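Etlow Project - Progress Report to Coste
Reporting period ending Wednesday, January 22, 2025

The open day at the Flisura lab went ahead as planned, with 118 visitors over 6 sessions. Each session opened with a short talk and then moved to cloth handling with the hand-held grippers, the part of the Etlow work your grant pays for.

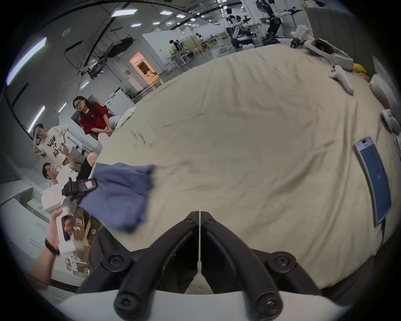

Cloth handling with hand-held grippers, Flisura lab.

Visitors asked mostly about folding - how long one item takes and when the arms will do it alone. We have 473 usable recordings against a target of 630. Dimano has agreed to lend us a second bench until July. Spending is within budget, and the revised cost table is attached.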